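The Mullness Lantern Walk is back this November and I have once again agreed to do the flowers, having sworn in writing last year that I would not.

For newcomers: the whole town walks down to the harbor after dark wearing something that lights up and something that grew. The second part is my department. The first part is between you and your batteries.

This year's menu from the Virnenero workbench: hair combs, lapel pins, wrist bands and one very large collar that I made on a bad day and would like to see leave the building.

Everything is dried, so it will survive the wind coming off the harbor. It will not survive your cousin's hug. Plan your evening accordingly.

Combs are $30, pins are $19. The collar is $100, or free to anyone who can get it through a car door.

Colors are rust, cream and a purple that the seed packet called "dusk" and my sister calls "bruise." You may order it under either name.

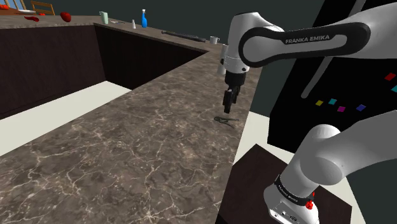
Hywel Hughes wants it known that a pin cost less last year and came with a ribbon. Could the ribbon at least come back, and is it true that dogs are allowed in the walk again, and if so is there anything in a medium?

The ribbon is back, Hywel. The price is staying where it is. Dogs are allowed on a leash, and I can do a collar posy in small, medium or "he's mostly neck."

Please do not order a posy for a goat. We had the goat conversation last year. The goat ate the posy, then the one behind it, then part of a banner belonging to the bank.

Orders close Tuesday at 7. I mean in the evening. I have never done anything with a glue gun at 7 in the morning and I don't plan to start.

If you're late, Morik on the corner has paper flowers that are perfectly nice – I say this through my teeth – and they take walk-ins.

Route is the same as ever: start by the library, down the hill, left at De Luca for the free soup, then along the harbor wall. If you have reached the parking lot you have missed the soup.

The soup is squash. Every year a petition goes around for the soup to be something else, and every year the soup is squash. 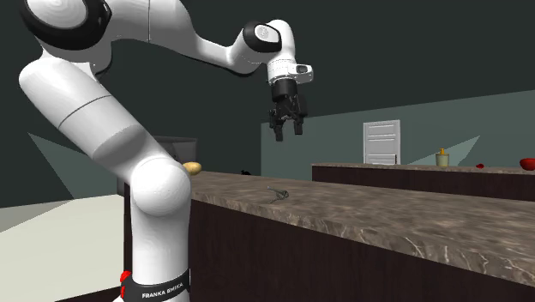
Posted by Virnenero Flowers · Mullness · 9 of 12

Several of you asked if you can make your own. Of course you can. Strawflower, statice, a bit of wheat, floral tape, a plain comb from the drugstore. Tape the stems in little bunches and work from one end to the other, each bunch covering the tape of the last.

Keep the lantern and the dried flowers at opposite ends of your body. I'd have thought this was obvious, and then I met nearly 30 of you at the last one.

Pickup is at the side door. Ring twice. If I come out with petals stuck to my face, please just tell me.

The collar is still available.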